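Skip to content
Home
Members' Newsletter
February issue

From the Repair Evening at Kastell
Cleaning pale gray surfaces, and what I learned by doing it wrong

Dear members,

Bevan Ellery asked me to write down what I told at the last evening, for those who could not come. I am not a professional cleaner. I have worked with household repairs for 19 years, first at home in Iceland and later here, and many of the things people bring to our tables need washing more than they need repairing. So please take this as advice from a colleague and not as a rule.

The question in February was about matte surfaces in light colors. Many lamps, covers, lids and bins are made this way now. They look very nice when they are new. After one winter they have a gray shadow in the place where hands touch them, and the owner thinks that the color has gone into the material. Most times it has not. The mark is skin grease with dust in it, and it comes away if you have patience.

My method is simple. I take a bowl with warm water and a small spoon of dish soap, and two cotton cloths. One cloth is for washing and the other one is for drying. I wash a small area, I wait for a minute, and I wipe it with the damp cloth in one direction. Then I dry it at once. If I let the water dry alone, it makes a ring, and the ring is sometimes more ugly than the mark was.

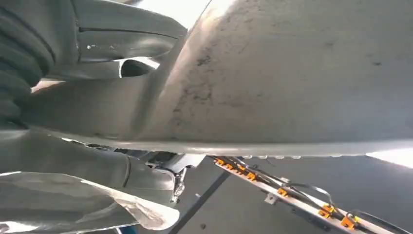
A cleaning job should begin with dry dust, and I repeat this to everyone who sits at my table. Use a soft brush first, the kind for painting window frames is good, and go over the whole piece before any water comes near it. On a big curved surface like this light gray one, with dark smudges gathered in the middle and only a few spots farther out, I would start at the few spots and work in toward the cloud. If you start in the cloud, the cloth is dirty after the first wipe and you carry the gray out to the clean part. The row of little bumps along the lower rim is work for a toothbrush, almost dry, with small circles. Dust likes to sit between such bumps and a cloth only passes over the top of them.

About stronger products I am careful. Bjartur Egilsson, who has the table next to mine, uses a melamine sponge for nearly everything and he gets good results. I have used it also, and one time I made a shiny patch on a matte lid which I could not take away again. The sponge is a very fine sandpaper. On a glossy surface you can perhaps polish afterwards, but a matte surface stays shiny where you rubbed it. Please try it first on the underside.

Alcohol is good for ink and for the sticky rest of a label. I put it on the cloth and never directly on the piece. It can make some plastics cloudy, and paint can become soft from it. Acetone I do not allow at my table.

Several members asked about marks that do not move with anything. If you pass your fingernail over the mark and you can feel an edge, it is probably a scratch or something that has melted on. Washing will not help with a scratch, and I would leave it alone.

We still have cotton cloths in the cupboard by the door, 200 grams in each bundle. Take what you need and bring them back washed, without fabric softener. The softener leaves a film and then the cloth only moves the grease from one place to another.

Next evening we open again at Kastell. The door is open until 10, but please come before 9 if your piece is large. Bevan will show how to sharpen kitchen scissors, and I will be at the table near the sink with my bowl.

With friendly greetings from the washing table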